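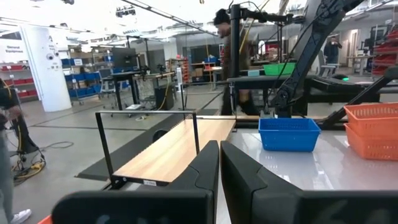
Ask a shopkeeper and the answer will be that a basket is the cheapest piece of furniture you can buy. The reply came in one form or another from nearly everyone we spoke to while this chapter was being put together, and I have grown rather fond of it, as I do think of baskets as furniture now (small, light furniture that happens to wander about the building).

Chapter 10
Baskets, Boxes and Open Tables

You will have met shelves and cupboards in the earlier chapters, and I hope you have had the chance to measure one or two for yourself. We come now to the humbler business of loose containers, the sort that sit on a table while things are being sorted and then go off somewhere else entirely. Plastic baskets with holes or slots in their sides are the ones we shall spend most time with. They let the air through, they weigh next to nothing, and you can get a fair idea of what is inside without lifting anything out, which is a great comfort at the end of a long afternoon!

Colour matters more than beginners expect. At the Orkville store, where many of the exercises in this book were first tried, the staff had a stock list of 2884 small items and only one sort of grey tub to put them in. Every tub looked like its neighbour, and people spent their mornings peering under lids. When the tubs were changed for blue, red and orange baskets, each colour was given a plain meaning: blue for things coming in, red for things to be checked, orange for things ready to go back on the shelf. The scheme fitted on a postcard, and the postcard is still pinned up by the door.

You may well prefer another scheme, and you should feel free to. The Kellano workshop sorts by size and lets colour fall where it likes, and they seem perfectly happy. What does need settling early is where the baskets stand when work begins. A row across the table, with a little space left in front for your hands, suits most jobs. Stacking is for afterwards, when the table is wanted for something else, and we shall return to it when we get to storage.

Before reading on, clear a table at home or in the classroom and set out whatever containers you can find, of at least two colours. Try them in a row, then in a cluster, and sort a drawerful of odds and ends both ways. Make a note of which arrangement had you reaching across yourself.

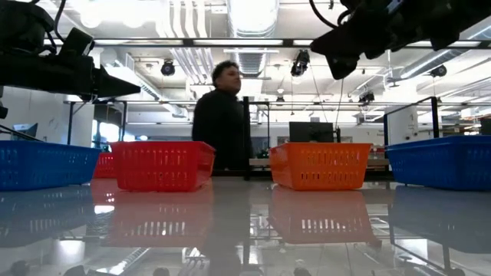
10.1 Choosing a Basket for the Job

Begin with the thing to be stored and work outwards. Small screws and beads will find their way through a slotted wall sooner or later, so they want a solid tub or a lining of some kind. Cloths, gloves, balls of string and most kitchen odds and ends are quite content in an open basket. Measure the longest item first, add a finger's width at each end, and write the figure down before you go looking for anything to buy.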